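Tips > Around the House > Lamps and Lighting

Home Kitchen Laundry Workshop Lamps Ask Me

Small Lamps, Dusty Shades and Scuffed White Walls

Last updated March 21, 2018

I got so many emails after the February post on cleaning lampshades that I figured I'd better put everything in one place. Most of you wanted to know about fabric shades (the off-white ones, of course, which show every single thing), and a few of you wanted to argue with me about bulbs. We'll get to the bulbs.

Start with a lint roller. I mean it! Take the shade off the lamp, hold your hand flat on the inside so the fabric doesn't cave in, and roll from the bottom up to the top edge in straight strips. Change the sticky sheet way more often than you think you need to. I used to do this with the vacuum and the little brush, and it's fine, but the brush picks up grime from the last thing you cleaned and then you've got a gray stripe on your shade and you're mad at yourself all evening.

For spots, a dry white eraser first. If that doesn't do it, one drop of dish soap in a bowl of cool water, swish until you get suds, and use only the suds on a white cloth. Dab, don't scrub. Check the tag if there is one, and if your shade is glued to its liner keep the water away from the seams. My friend Roos Baert soaked a glued one in the bathtub and ended up with a nice wire ring and a piece of fabric.

Black bases are their own headache. They look gorgeous for an hour and then every fingerprint on the block has found them. I wipe mine with a barely damp microfiber cloth and go right over it with a dry one, and I pick the lamp up by the neck when I move it. On a base that flares out at the bottom, run a cotton swab along the spot where the curve meets the flat part, that's where the dust packs in. 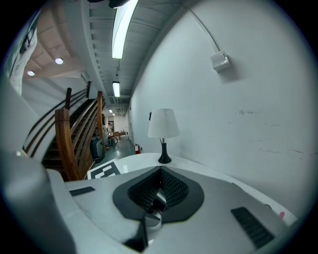 Now, where to put the thing. I like a little lamp toward the middle of a white table, even in a big room that already has plenty of light overhead. Long fluorescent tubes will light up a room just fine, but they make everybody look like they're coming down with something, and a small shade down at table height helps a lot. Use a warm bulb and stay under whatever wattage is printed on the socket. Haziq Sitompul wrote in to say he ran a 75 watt bulb in a tiny shade and browned the top edge of it. Please don't!

If your table is white too, stick felt pads under the base. Black paint or rubber can leave a ring on a white top, and I've spent a whole Saturday's worth of elbow grease on one of those. Baking soda mixed with a little water into a paste got most of mine out (test it someplace hidden first, it can dull a glossy finish).

White painted walls get those faint gray streaks from chair backs and boxes and who knows what. Go at them in this order and stop as soon as one works:

- dry eraser, the plain white kind
- damp cloth with a drop of dish soap
- melamine sponge, hardly any pressure, and wipe with clear water after

The sponge will leave a shiny patch on flat paint if you lean on it, so go easy. And around a switch plate or an electrical box, dry cloth only.

Zubaida Hashmi asked how often I do all this. Shades get the lint roller every 8 weeks or so, bases whenever I can't stand them anymore, walls when company is coming. Next time I'm doing lamp cords, and I still owe Tomos Lougher an answer about the pleated shade he found, so if you've cleaned one of those without ruining it, write and tell me how you did it.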